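About Ionescu Storage

Ionescu Storage rents self-storage units to households and small businesses in Clodville and the towns nearby. We have one site, on the east side of Clodville, with 386 units on two floors. The business is independently owned and is run from the office at the front of the building.

The building was put up as a furniture warehouse. When the furniture business moved out, the ground floor was divided into units first and the upper floor followed in April of the next year. The loading doors are the original ones, which is why they are wider than you may be used to. Most moving trucks can back all the way in, so unloading in the rain is not a problem.

What we rent

Units run from closet size up to a space that will take the contents of a large house. The smallest ones are on the upper floor and are reached by the freight elevator or the stairs. The largest are all on the ground floor. There are 37 units with doors that open directly onto the yard, and these are mostly rented by contractors and market traders who come and go several times a day. They do not come up often, and we keep a waiting list at the office.

The indoor units are heated in winter to keep the pipes and your belongings from freezing. They are not climate controlled in the full sense. If you need to store musical instruments, film or fine art, we will tell you to look at a specialist, and we can give you the number of the one at Burkora.

How renting works

Rent is by the month, with no minimum beyond the first one. We ask for one piece of photo ID and a card or bank payment. There is no deposit on the smaller units. When you want to leave, give us eight days' notice, sweep the unit out and take everything with you. We refund unused days.
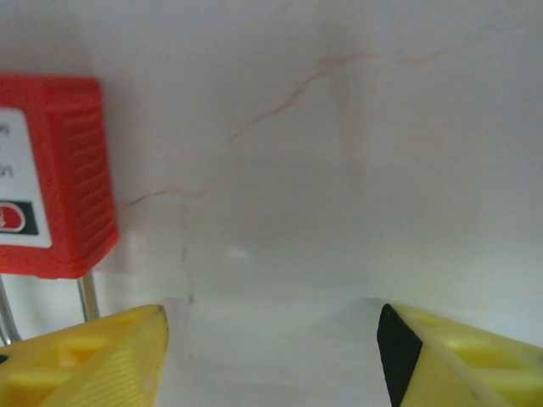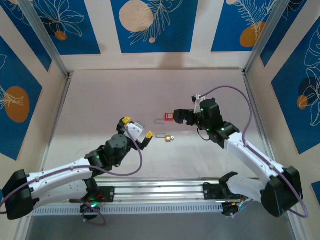 Every customer supplies the lock for their own door, and we do not keep a copy of the key. If you lose yours, we can cut the lock off once you have shown ID, and you will need to bring a new one the same day. Small padlocks like the brass one and the red one in the photos are fine for a toolbox or a locker — for a unit door, please check the size with the office before you buy. The hasps on our doors take a thick shackle, and the gap is narrow on the older upstairs doors. We sell a lock that fits all of them at the front desk, but you are free to buy one elsewhere.

Access and security

The gate opens at 6 a.m. and closes at 10 p.m. every day of the year. Each customer has a personal gate code, and the system records when it is used. The yard and corridors are lit at all hours. The office is staffed Monday through Saturday, and outside those hours the phone is answered by a person at our sister office in Dronura.

What we cannot store

No fuel, gas bottles, paint thinner, fireworks, food that can spoil, plants or animals. Tires are allowed up to a set of eight per unit. Nobody may live, sleep or run a workshop in a unit. The full list is part of the rental agreement.

Insurance

Your goods must be insured while they are with us. Some home policies cover stored belongings and some do not, so call your insurer first. If you are not covered, you can add our own policy to your monthly bill and cancel it at any time.

Finding us

Take the Burkora road out of Clodville and turn in at the second light after the rail bridge. Customer parking is on the left inside the gate. Hand trucks and flat carts are kept by the elevator and are free to use — please bring them back when you are done.

Page last updated 2018-08-02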